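Kendden 使い捨てカップ状態記録 データカード
作成・管理:Ikusgate 資材循環調査室 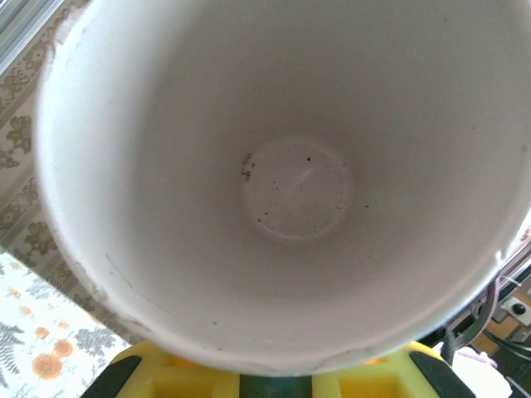 図1 白色の使い捨てカップの内側。底面と左の際に暗色の粒状付着物、右下の縁に小さな欠けまたはへこみ。

1. 概要

本データカードは、Kendden 使い捨てカップ状態記録(以下「本記録」という。)の内容、作成方法、利用条件及び既知の限界を示すものである。本記録は、複合施設 Kendden の館内で回収された使い捨てカップについて、縁、内壁及び底面の状態を目視で確認し、所定の符号により記載した表形式のデータである。

対象としたカップは3,000個、収録した記録は3,481行である。行数がカップの数を上回るのは、一部のカップについて別の担当者による再確認を行い、その結果を独立した行として残したためである。回収場所は館内の44か所であり、確認作業は57回に分けて実施した。

本記録の作成は Dariusz Pietrzak、符号表の管理及び再確認の取りまとめは Leokadia Lis が担当した。

2. 作成の目的

Kendden では、給水コーナー、会議室前の飲料台及び休憩室で使い捨てカップを提供している。使用後のカップは専用の回収筒に重ねて入れることとしているが、飲み残し、茶葉、菓子くずその他の異物が混入したカップは重ねた際に隙間を生じ、回収筒の容量を早く使い切る原因となっていた。また、保管中又は補充時に縁を傷めたカップが提供台に出ているとの指摘が、利用者から複数寄せられていた。

本記録は次の用途を想定して作成した。

(1)回収したカップを区分する際の判定基準の整備
(2)提供台への補充手順及び保管方法の見直し
(3)清掃及び分別の担当者に対する説明資料の作成
(4)目視確認における判定のばらつきの把握

カップの製造者又は製品の優劣を評価する目的には使用しない。銘柄、品番及び納入業者に関する項目は、本記録に含まれていない。

3. 収録ファイル

cups_main.csv
主たる記録表。1行が1回の確認に対応する。文字コードは UTF-8、区切りはコンマ、先頭行は列名とする。

sites.csv
回収場所の一覧。場所番号、階、区画の種別及び回収筒の型を収録する。

codes.csv
状態符号の一覧。符号、名称、適用部位及び改訂の有無を収録する。

sessions.csv
確認作業の一覧。作業番号、開始時刻の区分(午前・午後)、照明の区分及び担当者符号を収録する。

CHANGES.txt
改訂の履歴。

各ファイルは場所番号又は作業番号により結合できる。いずれの番号も先頭の零を含む文字列であり、表計算ソフトウェアで開く場合には、数値への自動変換を無効にする必要がある。

4. 主たる記録表の項目

record_id
記録番号。全行を通じて重複しない。

cup_id
カップ番号。再確認の行には、初回と同一の番号を付す。

pass
初回は1、再確認は2とする。

site_id
回収場所の番号。回収筒の移動等により場所を特定できないものは空欄とする。

session_id
作業番号。

stream
回収時の区分。used(使用後)、unused(未使用のまま廃棄)、unknown(判断できない)のいずれかを記載する。

colour
外観の色。white、brown、printed、other のいずれかとする。複数の色が見られるものは printed に含める。

rim
縁の状態符号。複数ある場合はセミコロンで区切る。

wall
内壁の状態符号。記載方法は縁と同じとする。

base
底面の状態符号。記載方法は縁と同じとする。

residue_level
付着物の程度。0から3までの整数。

note
自由記載欄。日本語による短文で、空欄を認める。

5. 状態符号

5.1 縁に適用する符号

R0 異状を認めない。
R1 擦れ。表面に浅い擦れがあるが、縁の輪郭は保たれている。
R2 微細な傷。爪の先で触れて分かる程度の凹凸がある。
R3 欠け又はへこみ。輪郭の一部が失われているか、内側若しくは外側に入り込んでいる。
R4 つぶれ。開口の形が大きく変わり、ほかのカップと重ねることができない。
R5 裂け。縁から壁面に向かって切れ目が続いている。

R3では、欠けとへこみを区別しない。初期の符号表では両者を別の符号としていたが、小さなものについては担当者間の判定が一致せず、統合することとした。判別がついた場合は、note 欄にその旨を記載する。

5.2 内壁に適用する符号

W0 異状を認めない。
W1 線状の傷又は線状の汚れ。
W2 点状の付着物。
W3 液体の跡。環状又は筋状の着色を含む。
W4 折れ目。
W5 膜状の付着物。

細い線については、傷と汚れの別を目視のみで確定できないことが多く、いずれもW1とする。ぬぐって消えるかどうかの確認は、本作業の手順に含まない。

5.3 底面に適用する符号

B0 異状を認めない。
B1 孤立した粒。互いに離れた粒が見られる。
B2 粒の集まり。粒が一か所に寄り、斑状又は筋状をなしている。
B3 液体の残り。
B4 固形物の残り。茶葉、菓子くず、紙片等で、指でつまめる大きさのもの。
B5 底の膨らみ又は浮き。

B1とB2は併記することができる。底面と内壁の境目に接する付着物は、底面に属するものとして扱う。底面の周囲にある環状の盛り上がりはカップの形状の一部であり、B5には該当しない。

5.4 付着物の程度

0 付着物を認めない。
1 少量。粒又は薄い跡にとどまる。
2 中等量。底面の一部が覆われている。
3 多量。底面の大部分が覆われているか、液体又は固形物が残っている。

6. 記載例

図1のカップを符号で表すと、次のとおりとなる。

colour:white
rim:R1;R2;R3
wall:W1;W2
base:B1;B2
residue_level:1
note:底面左の際に茶黒色の粒が短い筋状に集まる。左下の内壁に細い斜めの線。

縁に複数の状態が見られるときは、程度の重いものだけを残すことはせず、該当する符号をすべて記載する。内壁の点状付着物が一点のみの場合にも、W2を省略しない。粒の素性については、コーヒーの粉、土ぼこり等の推定を記載しないこととしている。

7. 回収及び確認の手順

7.1 回収

回収は閉館後に行った。回収筒からカップを束のまま取り出し、場所番号を記した袋に収めて作業室へ運んだ。液体が残るカップが束の途中にある場合は、その位置で束を分け、下側のカップに液体が移らないよう別の袋に入れた。回収筒の外、例えば机上や窓際に置かれていたカップは、最も近い回収筒の場所番号を付して収めた。

7.2 並べ方

作業室では、束を一つずつほぐし、カップを開口を上にして白色の作業台に並べた。カップ番号は、側面下部に貼った小片に記入した。重なりが固く、外す際に縁を傷めるおそれがあるものは対象から除いた。

7.3 確認

確認は、縁、内壁、底面の順に行った。縁は、番号の小片を手前に置いた位置から時計回りに一周させて見た。内壁は上方から斜めに、底面は真上から見ることとした。白色のカップでは内壁に影が落ちる側の汚れを見落としやすく、カップを半周回して二度見ることを手順に加えた。

7.4 再確認

再確認は、初回の結果を見ていない担当者が、同日の作業時間内に行った。対象は作業ごとに作業番号とカップ番号の組から機械的に選んだ。初回と再確認の結果が異なる場合も、いずれか一方への統一はしていない。

7.5 作業後の扱い

確認を終えたカップは、残った液体と固形物を取り除き、Kendden の分別基準に従って排出した。現物は保管しておらず、収録後に現物に戻って判定を改めることはできない。

8. 品質に関する注意

(1)縁の擦れ(R1)の判定は、担当者による差が大きい。照明が明るい作業では白色の縁の凹凸が見えにくく、R0とされた行が多い傾向にある。分析に当たっては、sessions.csv の照明の区分を併用することが望ましい。

(2)明るい色の粒、例えば砂糖や淡色の菓子くずは、白色の底面では見落とされている可能性がある。茶色のカップでは、逆に暗色の粒が見落とされやすい。色別の比較を行う場合は、この点を考慮しなければならない。

(3)縁の損傷が提供前、使用中、回収時のいずれに生じたものかは、本記録から判断できない。stream が unused の行であっても、廃棄後に回収筒の中で傷んだものが含まれ得る。

(4)付着物が飲料に由来するか、回収筒の中で移ったものかについても、区別していない。

(5)飲料の残るカップは、運搬の間に内容が乾き、又は隣のカップに移ることがある。B3の行数は、回収時点の実態より少ないと考えられる。

(6)note 欄の表記は統一していない。「へこみ」「凹み」「くぼみ」等が混在しており、文字列検索による集計には適さない。

9. 対象範囲と偏り

対象は Kendden 館内で回収したものに限られる。屋外の催しで配布されたカップ及び館内店舗 Vi が独自に回収したカップは含まない。会議室の利用が多い時期に作業が集中したため、会議室前の飲料台に由来するカップの割合が高い。休憩室の一部では利用者が自分で水ですすいでから回収筒に入れる習慣があり、これらの場所では residue_level が低く記録されている。該当する場所は、sites.csv の備考欄に「すすぎあり」と記した。

ふた、マドラー及びスリーブは記録の対象としていない。ふたが付いたままのカップは、ふたを外して確認した。外した事実は note 欄に記載したが、作業開始当初の数回では記載が徹底されていない。

10. 個人情報及び衛生

利用者がカップの側面に氏名又は部署名を書き込んでいる例があった。書込みの内容は、いずれの項目にも転記していない。口紅等の跡は縁の符号の対象外とし、記録しなかった。担当者は sessions.csv では符号で表され、氏名との対応表は公開していない。

確認作業では手袋を着用し、作業台は束ごとに清拭した。同様の作業を行う団体においても、食品残さの取扱いに関する自らの規程を確認のうえ実施されたい。

11. 利用条件

本記録は、施設の運営、教育及び研究の目的で利用することができる。利用に当たっては、名称「Kendden 使い捨てカップ状態記録」及び作成者として Ikusgate を表示すること。符号表に変更を加えて再配布する場合は、変更した符号に別の記号を割り当て、元の符号との対応を示すこと。

カップ番号から特定の利用者又は部署を推定しようとする利用は認めない。

12. 関連する資料

Druvier 分別手引(館内版)
回収筒の設置位置、束の作り方及び液体の捨て方を定めたもの。本記録の符号のうちR4、B3及びB4は、同手引において「重ねずに出すもの」に当たる。

補充作業の覚書
提供台の筒にカップを補充する際の持ち方と、開封済みの袋の保管場所について記したもの。本記録の中間集計を受け、9月に改訂した。袋を開けたまま棚の縁に掛ける保管方法は、この改訂で廃止されている。

13. 改訂の履歴

第1版 収録を開始。縁の符号は七種。
第2版 欠けとへこみの符号を統合し、縁の符号を現行の六種とした。既収録の行は新しい符号に置き換えた。
第3版 内壁の符号にW5(膜状の付着物)を追加。第2版以前の行についてはW5の有無を確認していない。
第4版 場所番号の誤記を訂正。すすぎありの備考を追加。

14. 問合せ及び訂正の申出

符号の適用、列の定義その他本記録の内容に関する照会は、Ikusgate 資材循環調査室の Leokadia Lis 宛てに、記録番号を添えて提出すること。回収場所に関する照会は Dariusz Pietrzak が受け付ける。訂正が認められた場合は CHANGES.txt に記録番号と変更前後の値を掲載し、次の版に反映する。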